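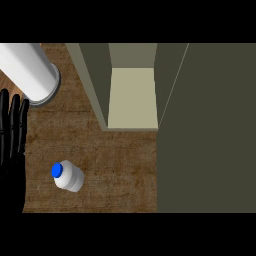
Simulation of the bench: black hand on the left, blue-capped bottle on its side, open compartment at the top.

Stalura packing room – staff meeting, Sunday, back canteen

Present: Gladys Ayala (chair), Piroska Farkas, Rostislav Malý, Soudabeh Jalali (minutes)
Apologies: Seema Maurya

1. Last minutes
Agreed, with one spelling put right.

2. The hand
Rostislav showed the new simulated bench and was pleased with how far it has come. He has now done 768 runs with the small bottle lying down, as that is how they mostly arrive off the Zenholm belt. Piroska asked for other cap colours as well, since the Čierny order is all white. Rostislav thought this a great idea and will add them.

3. What changes for us
Gladys went through the plan. The hand takes over picking up fallen bottles, which was 2,247 lifts on the busiest shift last month. Everyone who does that job now moves to checking and labels, same hours and same pay. Soudabeh said her wrists would throw a party! Piroska is keen too, but wants people trained before the move and wants any picker to be able to stop the hand without asking first. Agreed by all.
Night shift (27 people) have not seen any of this yet. Gladys to show them in September, at the start of a shift and in paid time.

4. Names on the rota
"Picker" stays until the new jobs are settled. Seema had sent a note asking for "bench lead" – held over.

5. Any other business
Import cage key is missing again. Kettle ordered.

Actions: Rostislav – cap colours. Piroska – training list. Gladys – night shift talk.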